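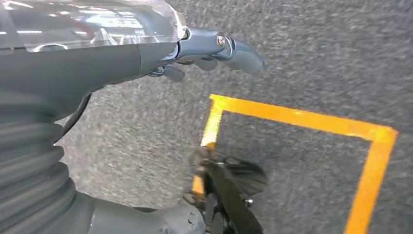 I changed electricity supplier in September, after eleven months of meaning to. The old one was Fekley. I had been with them since we moved in, and when the fixed deal ended they put me on the standard rate, and I let them.

Our yearly use on the last statement was 2920 units. The year before it was 2484. I put most of the difference down to the tumble dryer, which we bought second-hand in the spring, and the rest to me being at home on Fridays now.

I looked at two other firms. Harms had the lower unit price but a daily charge I didn't like, and they wanted a direct debit set up before they would show the full terms. Loltero was slightly dearer per unit and sent everything in one email. I went with Loltero.

The form took over 39 minutes, mostly because I couldn't find the meter number. It isn't the long one printed on the front of the meter. It's on the second page of the bill, in a box on the right. Igor Vaněk at work had told me this and I had forgotten.

A few notes for anyone about to do the same:

- Take a reading on the day of the switch and keep a photo of it.
- Don't cancel the old direct debit until the final bill has been paid.
- Check whether there is an exit fee. Mine had none left to pay.

Fekley's final bill came on a Sunday, by email, and used an estimated reading. I rang the next morning and was on hold for a while. The woman who answered took the proper reading and sent a new bill 7 days later. It was lower, and they refunded the credit to my bank without being asked twice.

I still need to sort out the gas, which is with a different firm again. The deal runs until the spring, so I've put a note in the calendar and left it there. The dryer is now mostly for towels.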